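How Does a Robot Know Where to Put Its Fingers?

When you take a pencil from the table, you don't think much. Your eyes find the pencil, your brain makes a plan, and your hand goes there. A robot must do the same three jobs, and for each job somebody has to write a program.

At the Solport workshop, Ye-rin Baek and Declan Crabtree write such programs. Their robot is learning to work inside old desktop computers, so that the good parts can be used again. The program they made is called Greden.

The first job is seeing. A camera picture is, for the robot, only a very long list of numbers. Each number says how bright or how colorful one tiny dot is. Greden must find shapes in these numbers. It looks for straight edges, for corners, and for colors that stay together. Then it makes a guess: "This is a wire." Beside each guess it writes how sure it is.

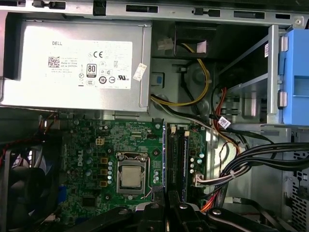 Wires are the hardest thing for Greden. A memory slot is straight and always has nearly the same shape, but a wire can bend in any way it likes. It can also hide behind another wire. To teach the program, Ye-rin colored the wires by hand in 710 pictures, so it could compare its guesses with her answers. She says it was a very long June!

The second job is planning. The robot can't go straight to the part it wants, because something may be in the way. So Greden tries many paths first, but only in its memory, where nothing can break. For one short move it tries 35 paths. It throws away every path that touches something, and from the others it chooses the shortest.

The third job is control. This means moving the motors by the right amount. Around 25 times each second, the program asks: Where is my hand now? Where should it be? If the two answers are different, it makes a small correction. You do this too when you carry a full glass of water.

And if Greden is not sure? Then it stops and shows a question on Declan's screen. Declan clicks on the correct part, and the robot continues. His click is also saved, and the program learns from it at night.

Try it yourself: close one eye and touch the tip of a pencil with your finger. Do it seven times. Was it harder than with two eyes?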